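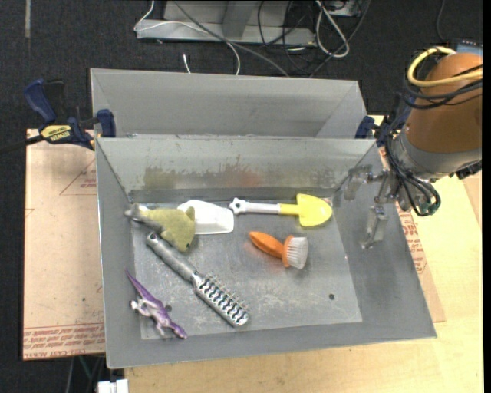 Section 4. Working alongside the sorting station

This section is for the people who used to sort returns by hand at the Irley building and who now share that work with the Norkine arm. Read Section 3 (Power and emergency stop) before you start.

4.1 What has changed

Mixed returns – toys, brushes, kitchen and household tools – used to be tipped onto the long bench and picked over by two people per shift. The arm now moves items from the front bin to the rear bin, one at a time. The sorter's job is to load the front bin, watch the run, deal with anything the arm refuses, and sign the tray sheet. Grading for damage is still done by a person. The arm does not judge whether an item can be resold.

Sorters are no longer paid by the tray. Since April everyone at the station is on the hourly rate, including time spent waiting for the arm. If your pay slip still shows tray counts, take it to Junaid Rind in the shift office.

4.2 Before the shift

1. Check that the arm is parked and the light on the Kazmi control box is steady green.
2. Check the clamp on each side of the bins. Push the bins by hand. They should not move on the table. Tighten a clamp if they do.
3. Look along the rim where the two bins meet. It should be straight, with no gap you can fit a fingertip into.
4. Look over the cables at the wrist. They should hang clear of the fingers. Do not tape them down yourself.
5. Remove anything left in either bin from the last shift.

Note: Scratches and scuff marks on the bin floor are normal and do not affect picking. A dent is different. Report dents on the fault sheet.

4.3 Loading the front bin

1. Press HOLD and wait for the light to turn amber.
2. Place the items on the bottom of the bin by hand. Do not pour them from a tote.
3. Spread them out where you can. Items may touch or overlap a little, such as a scoop with its edge under a soft toy. Do not stack them.
4. Keep long handles below the rim.
5. Step back behind the floor line and press RUN.

CAUTION: Keep hands out of both bins while the light is green, even if the arm has stopped moving. It may be waiting for its next instruction.

Do not load glass, open blades, liquids or anything over the weight printed on the station card. These go to the hand bench as before.

4.4 During a run

A full run is limited to 60 minutes, after which the arm parks on its own and you take your break from the station. You may stop a run earlier at any time. You do not need permission and it is not counted against you.

The arm tries each item up to 4 times. After that it moves on and lists the item on the screen as REFUSED. Plush toys and hairbrushes make up most of the refusals on our site. To clear one:

1. Press HOLD and wait for amber.
2. Turn the item or move it away from the sloping wall.
3. Press RUN. If it is refused again, take it out and grade it at the hand bench.

Note: Do not lift an item toward the fingers to help the arm. This was common in the first weeks and led to two pinched gloves.

4.5 Ending the shift

1. Press PARK.
2. Empty both bins into the graded totes.
3. Write the number of refused items on the tray sheet. Stedau uses these numbers to adjust the grip settings. They are not used to rate sorters.
4. Tell the next sorter about any fault in person, even if you have written it down.

4.6 Fault codes you may clear yourself

Code 36: item dropped outside the bins. Press HOLD, wait for amber, pick the item up, press RUN.

Code 86: bin position has shifted. Press PARK, reset the bins against the clamps, then repeat steps 2 and 3 of 4.2.

For any other code, press the emergency stop and call the shift office.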